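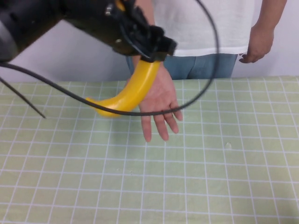
1/ Play food, a thread. Monday, lunch break, and I have opinions about the yellow toy banana, so settle in.

2/ The banana is the best piece in any play food set and I will not be moved on this. It's bright, it's smooth, it has that nice curve, and you know what it is from across the room. A toy potato could be a rock. A toy plum could be anything!

3/ I got sucked into this because I'm sorting out the play kitchen bins before September (yes I know it's June, let me live). Two big bins. One is fruit and veg, the other is "everything else," meaning tiny pans and a cash register with no drawer.

4/ The glossy ones are so much easier to keep nice. Warm water, dish soap, old towel, finished. I had a felt set from Reinholz before and it was gorgeous for maybe a week, then it looked like something out of the dryer vent.

5/ Things I'm keeping: banana, both lemons, the corn, the eggplant nobody could name for a month. Things that are going: grapes. The grapes shed. I found one in my boot.

6/ Wood sets, since somebody always asks. Love the look, love the clunk when they hit the bowl. The paint on my Bistden pears chipped at the stem end though, and then you've got a pear with a bald spot. Sanded one down, gave up on the rest.

7/ Also can we talk about scale. My strawberry is bigger than my orange. The bread slice is the size of a stamp. If you mix sets you have to make peace with this, or do what I did and spend 6 evenings lining them up on the counter by size like a weirdo.

8/ A plain green mat under them makes all the difference for sorting btw. Yellow on green, you can spot a banana right away. On my speckled counter I kept losing the limes.

9/ Storage update: the Staltus bins with the snap lids are too deep, everything good sinks to the bottom. Switching to a shallow tray for fruit and I'll put the pans in the deep one.

10/ Still need a second banana. The Mandico one is the right size but they only sell it with the whole picnic basket and I don't need another basket. If you've got a spare, my DMs are open, will trade grapes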